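Home Browse Ask Tags Help
Search questions Go

Hand-held gripper demos: keep the fumbled ones or bin them?

Tags: demonstrations, bimanual, data-quality

We are collecting demonstrations for a two-handed small parts task. The operator holds one gripper in each hand, picks up a small piece with the first, brings the second over, passes the piece across and sets it down. No robot is involved at this stage. The policy gets trained on the wrist video plus the gripper opening and the tracked pose, and it is run on two arms afterwards.

We have recorded 700 episodes so far. After going through them I have 681 that finish with the piece where it should be. The other 19 end with a dropped piece that the operator gave up on, or lost tracking.

My trouble is with the good ones. A lot of them are untidy. The operator closes on the piece, it tips, they open a little, shift and close again. Or they hold it still for a second or two while they bring the other hand round. I have marked 456 episodes as clean, meaning one closing motion on each side and no long pause. That leaves 225 which succeed but wander about on the way.

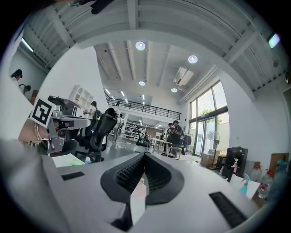 The room we record in is shared, so the background changes from one session to the next. People walk through, the daylight shifts and things get moved on the desks. I had been treating that as a nuisance but a colleague says it is useful and I should stop asking people to wait.

So, three things. Should I train on the 456 only, or on all 681? Is there any use for the failures? And should I be trying to keep the background the same?

For what it's worth we are using the Drellon recording scripts with the default settings, apart from the pause trimming, which I turned off.

Asked in August. 3 answers.

Sort by: Votes Newest Oldest

Answer 1 (accepted)

Train on all 681, but look at the 225 first and split them into two piles.

One pile is regrasps. The piece tips, the operator opens, corrects and closes again. Keep these. Your arms will tip the piece as well, and if every example shows a perfect grasp the policy has nothing to go on once it is a few millimetres out. We made this mistake on the Bandusport job. We kept only the tidy episodes, and the arm would close badly, lift anyway and carry on to the handover with the piece hanging off one corner of the pad. Putting the regrasps back in fixed most of it.

The other pile is dithering. The operator is holding still because they are thinking, or talking to someone, or looking for where to put the other hand. Those pauses do harm. The picture hardly changes and the recorded action is "stay here", so the policy learns that staying there is right and it may never leave. Trim the still sections down. You said you turned the pause trimming off and I would turn it back on, but check what it does around the handover. Both hands are meant to be nearly still there while the second gripper closes, and if the threshold is too high it will cut out the part you care about most. Watch 9 or so trimmed episodes by eye before you run it over the lot.

On failures, leave them out of plain imitation training. Don't delete them. If you later want a success detector you will be glad of them, and 19 isn't many, so I would start keeping any new ones with a label saying what went wrong.

On the background, your colleague is right. Let people walk about. The thing to watch is that it doesn't line up with the task. If all your left-to-right handovers were recorded on Saturday with the lights on and all the right-to-left ones on bright mornings, you have given it a shortcut. Mix the order within each session.

Comments on this answer

Asker: Thanks. I went back through the 225 and most are regrasps, so I was about to throw away the useful part. The trimming did cut the handover at the default threshold. I have lowered it.

Reply: Also check the tracking on the ones with a lot of movement. We had regrasp episodes that looked fine on video and had a jump in the pose right at the correction.

Answer 2

I'd say clean only. Bad data in, bad results out. We use clean only at work with the De Haan grippers and it's fine. How many operators have you got? If it is one person you will have problems anyway whatever you do with the pauses.

Comments on this answer

Reply: Fine on what task though? With a big part and wide fingers you hardly ever need a second go at the grasp.

Reply: It is boxes, so yes fair point.

Answer 3

Agree with the first answer. You can test it cheaply. Train once on the 456, once on the 681 after trimming, same number of steps, and run both from the same set of start positions. Include some starts where the piece is leaning or turned, otherwise the two will look much the same and you won't learn anything from it.

One more thing on the operators. Write down who recorded each episode. People have different habits about which hand moves during the handover. Some keep the first hand fixed and bring the second one to it, some move both. With both styles in one set our policy got stuck halfway. We agreed one way of doing it, recorded again and it went away. If your 225 turn out to be mostly one person's, that would be worth knowing before you train.

Related questions
Pose jumps when the second marker leaves view
Gripper opening reads slightly high after a pad change
Lusarar export: episodes out of order
How many demonstrations for a two-handed handover?
Drellon scripts drop the last second of video
Labelling partial successes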